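From: Algirdas Jankauskaitė
To: Retden Parishes Discussion List
Subject: Re: [retden-parishes] Should we host a candidates' evening at all?
Thursday, 9:42 p.m.

Dear friends,

I meant to answer this on the day it came and then the week got away from me, so please forgive the delay, and please forgive the length too. I have been turning it over while driving back and forth to Gornier, and there is a lot of road between here and Gornier.

For those who deleted the original, I am copying the part I want to respond to.

> I will say plainly what some others have been saying in the parking lot.
> I don't think a church should be putting candidates for office in front
> of its altar, whoever they are and however politely it is done. We had
> 133 people at the last one and I would guess that half of them had never
> been inside the building before, and what they saw when they finally came
> in was a microphone stand and two men arguing about the county road levy.
>
> I know the rules allow it as long as every candidate is invited and we
> don't endorse anybody. I am not worried about the rules. I am worried
> about what it does to us. My neighbor in the next pew had a yard sign for
> one fellow and I had a yard sign for the other, and we shared a hymnal
> for eleven years without it coming up. It came up after that evening. We
> are still friendly but I notice we now each bring our own hymnal.
>
> If the town needs a place to hear its candidates, there is a perfectly
> good gym at the school in Sadeck. Let us pray for all of them and let
> somebody else set up the chairs.

First of all, thank you for writing it. I know it is not easy to put something like that on a list where everybody will read it and then see you at the grocery store. I read it three times, and the part about the hymnals went right to my heart, because I think I know which pew you mean and I have sat behind it.

I want to tell you where I agree before I tell you where I don't.

I agree completely about the altar. I was one of the people who helped plan the last evening, and we used the sanctuary only because the hall floor was being redone and we didn't want to cancel on people who had already moved their schedules around. That was a practical decision made on a Monday night by tired people, and looking back I wish we had postponed it until the floor was finished. There is a difference between a congregation opening its building and a congregation turning its place of worship into a stage, even for a couple of hours, and I felt that difference when I walked in the next Sunday and found a campaign flyer tucked in with the prayer cards. I took it out and put it in my coat pocket and it was still there in December.

I also agree that we should not let "the rules allow it" do our thinking for us. I heard a talk years ago by an old pastor, long retired by then, who said that his own congregation had asked him every election season to tell them how to vote, and that the ones who asked the hardest were always the ones who already knew and wanted company. He never did tell them. He preached on the laborers in the vineyard instead, every time, until people started to groan when they heard the reading announced.

But now let me say why I would still like us to do it again, in the hall, with some changes.

When my parents came to Retden they could not vote for quite a while, and when they finally could, my father put on a tie to do it. He was a devout man, and I don't believe he saw any wall between the one thing and the other. He lit a candle in the morning and went to the township office afterward. He didn't think God had a preference on the drainage commissioner. He did think God had a preference about whether people took the trouble to find out who the drainage commissioner was and whether he was honest. I have carried that around with me my whole life and I suppose it is the real reason I keep volunteering for this.

The school gym in Sadeck is a fine gym. The trouble is that the people I would most like to see at an evening like this don't go to Sadeck. A good number of our older members no longer drive after dark. The families in the Wiriya apartments can walk to us and can't walk there. I talked with one of the mothers from the building and she told me that ours was the first public meeting she had ever been to in this country, and that she came because she already knew where the restroom was from the food pantry. I laughed when she said it, and then I thought about it the whole way home. People come to the places where they already know the restroom.

And about those visitors who had never been inside before. You may well be right that the first thing they saw was a microphone stand. But I was at the door at the end of the night, and several of them asked me when the services were, and one young couple asked whether we did baptisms for people who weren't members. I don't want to make too much of that. We are not doing this to fill pews, and if we were, it would be a strange way to go about it. I only mention it so that it gets counted alongside the rest.

Now, the changes. I have been talking with a few people from the other parishes, and what follows is only a suggestion, so please pick it apart.

The hall and only the hall. The sanctuary doors stay closed, with one exception, which I will come to.

No literature of any kind inside the building. A table outside under the overhang if the candidates want one, and they take everything home with them when they go.

Questions written on cards and read by the moderator, the way they do it at Gornier. I know some people miss being able to stand up and speak, and I am one of them, as you can probably tell from this message! But the worst moments last time all came from the floor microphone, and the cards would have saved us from most of them. Gornier got 86 cards at their evening and managed to read a good share of them by grouping the ones that asked the same thing.

No applause until the very end, and then for everybody together.

A half hour beforehand with the small chapel open for anyone who would like to pray, candidates included, with no announcement made about who went in and who didn't. That is the exception I mentioned. I would like this most of all. I am thinking of the verse about making prayers and intercessions for all those in authority, and I notice that it doesn't say to pray for them only once they have won.

Coffee afterward, with real cups. I feel strongly about the cups. A person holding a paper cup is on the way to the car, and a person holding a real one has to stay and talk until they have found somewhere to put it down. If you and your neighbor from the pew would be willing to pour together, I would be so grateful, and I would stand nearby and say nothing at all.

As for money, since it was asked in another message, the whole of last year's evening cost $990, and the larger part of that was the rental of the sound system. In the hall we can use our own speakers. We printed 1,000 handbills, far too many, and we are still using the backs of them for the Sunday school's drawings, so I would print very few this time and lean on word of mouth.

I should also say that if the feeling on this list is mostly with the message I am answering, then I will let it go and drive people to Sadeck myself, as many as will fit, and I will do it cheerfully. I don't want to win this one by talking longer than everybody else. A thing like this only does good if the congregation is behind it, or at least not grieved by it. So please write, even if it is just a line, and even if you have never written to the list before. Those who don't care for email can catch me after the second service. I am usually the last one out.

There is also the matter of the room off the hall where we'd want people to sit and visit over their coffee. We have been talking for ages about replacing the seating in there, and one thought is a big pink sofa, if the color isn't too much. 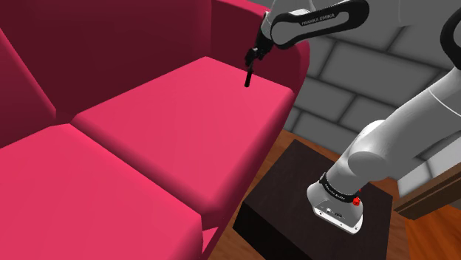

One idea for the visiting room: the pink sofa.

I like it, but I am told I like everything. My wife says it belongs in a hotel. If anyone has a strong opinion about pink, please send it to me privately so that we can keep this thread for the candidates' evening, or we will never get to the end of either one.

One last thing and then I will let you go to bed. Whoever wrote to me about the choir's music stands, I have your note and I haven't forgotten. They are in the closet behind the piano, behind the folding screens, and the key is on the same hook as always.

With affection and my prayers for every one of you, whatever is on your lawn,

Algirdas

--
retden-parishes mailing list
To leave the list, send a message with the word "leave" in the subject line.
Please trim quoted text when you reply.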